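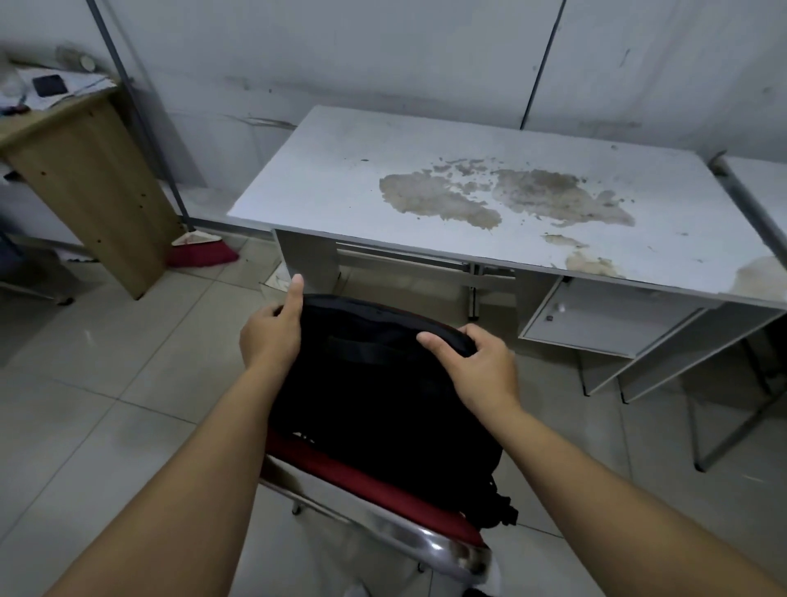
What do you do with a backpack when the desk it used to live on is too stained to put anything on?

Hang it off the chair or sit it on the seat for now, and sort the desk out before you buy anything new to hold the bag.

Those are the short versions. The long one follows, as I've had three replies off-list and would sooner answer once.

On Monday, January 10, 2022, Negin Nouri wrote:

> Hi all,
>
> Back in after the December break and the white desk is worse than
> I remembered. Big brownish-grey blotches, mostly on the right half,
> plus another patch near the front corner. I won't put my bag or my
> papers on it, so the bag goes on the red chair and everything else
> has ended up on the wooden unit by the wall.
>
> Has anyone used Hikton paste on a white desktop? The blurb says
> it lifts "any mark, any age". Driren also have a desk with a bag
> hook and a lockable drawer for 1,099, and they'll take the old one
> away for 50.
>
> I'm leaning towards the new desk. Thoughts?
>
> Negin

Negin, I'll take the paste first. I've bought Hikton twice, for two different benches, and both times I ended up with a cleaner stain. "Any mark, any age" is the sort of claim that makes me put my wallet away. It is a gritty paste. Rub a gritty paste on a shiny white surface for long enough and you will get the colour off, along with the shine, and then the next cup of tea goes straight in. If you must try it, do a patch the size of a coin at the back and leave it a day before you decide you like it.

What I'd want to know is whether that's a stain at all. Has anyone put a fingernail to it? Old glue and the backing from desk mats can look just like a spill that has soaked in, and they'll come up with warm water, a drop of dish soap and a plastic scraper. If your nail catches on an edge, it's sitting on top and you're in luck. If it's dead smooth, the colour is in the surface and I don't believe any jar is going to fix it. Jintana Sriwong told me she got hers out with bicarb and patience. I've seen that desk since and I'd call it a draw.

As for the Driren desk: 1,099 for a hook and a drawer? You already have a drawer unit with a lock on it. Do we still have the key? That would be my first question. A hook is a few dollars and goes under the top or on the side panel with a couple of short screws. Please measure the thickness of the board before you drive anything into it. I have gone clean through one and I don't recommend the feeling.

Also ask what "take away" means for 50. When we used Skamum for the shelves it meant as far as the kerb.

About the bag on the chair. I know it's only meant to be for now, but a chair on casters is a poor shelf. Load the bag at one end and it slumps, the straps hang down over the seat, and sooner or later somebody rolls over a buckle. Tuck the straps in behind and do the buckles up. And take it off when you leave for the day, so that the next person can sit down.

The wooden unit is the part I'd tackle this week. Papers, a pen and a phone all on the one top is how we lost the Thaweesak invoice, and I'm still hearing about it. Put the papers in a tray. Any tray. The lid off a box of paper will do, and it holds 500 sheets without complaint.

If you want the marks out of sight while you make up your mind, a sheet of plain vinyl or a big blotter over the right half costs next to nothing. I'm not convinced anybody needs that desktop to be white. It needs to be flat and not sticky. Clean it with soap, let it dry overnight before you cover it, and see whether it still bothers you in 3 weeks.

One more thing, while we're on desks. Does anybody still use the metal rail, or keyboard tray track, under that top? If there's no tray on it, I'd take the bracket off. I've got a socket set and can bring it in if someone reminds me the day before.

Happy to be told I'm wrong about Hikton, but I'd want to see the desk.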